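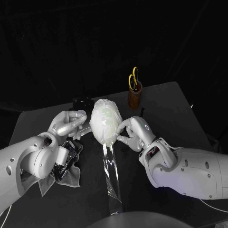 Wrapping Soft Things in Plastic Film

I came to plastic film the way most people do, with a roll from the kitchen drawer and a moving truck due in the morning. I have wrapped a great many odd-shaped things since then, and I've become rather fond of the job. You need very little for it, and once your hands have the feel of it you can do a whole linen closet in an evening with the radio on.

What you'll need

A roll of clear film. Ordinary kitchen film is fine for anything up to the size of a melon. For bigger bundles I buy the Stasetti roll from the hardware store in Riststead, which is 200 feet long and lasts me through most of a year (my sister gets through hers in a month, but she wraps everything).

A clear table. I like a dark top for this, as you can see the loose end of the film so much better against it.

A sheet of tissue paper if the thing inside is delicate, and a strip of masking tape for the label.

Before you start

Make sure whatever you're wrapping is completely dry. I mean bone dry, left out overnight if you have any doubt at all. Film holds moisture in, and I once opened a bundle of napkins in September that I had put away the summer before, and oh, the smell! Shake out crumbs and lint while you're at it.

Fold or roll your cloth into a plump oval. Corners poke through film, so tuck them into the middle.

Wrapping

Pull out a good long strip, longer than you think you want, and lay it down the table toward you. Set the bundle on the far end and fold the short edge up over it. Now roll the bundle toward yourself, keeping a light pull on the strip the whole time. Light is the word - if you haul on it, the film goes narrow and stringy and you'll be wrapping with rope.

When you've gone around twice, give the bundle a quarter turn and keep going, so that the next layers cover the open ends. Three layers in each direction is plenty for a closet shelf. I add a few more for a basement.

The strip will twist on you sooner or later. Stop, lift it between finger and thumb, and let it hang a moment until it swings back flat. If it has stuck to itself for good, fold the twisted piece under and carry on over the top. Wrinkles don't matter a bit.

Finishing the tail

Leave yourself a hand's length at the end. Stretch it gently, smooth it down over the bundle and rub it with your palm until it grips. Small loose bits at the sides can be pinched and pressed flat the same way.

Write your label on the masking tape before you stick it down. After a few layers a green pillowcase and a white one look very much alike, and I have unwrapped the wrong one more often than I'd like to admit.

Taking it off again

Find the tail and peel slowly. If you can't find it, snip the film at one end with blunt scissors, holding it well away from the cloth. Clean film can be saved for padding in the next box - I keep mine in an old Brallitz cookie tin by the back door.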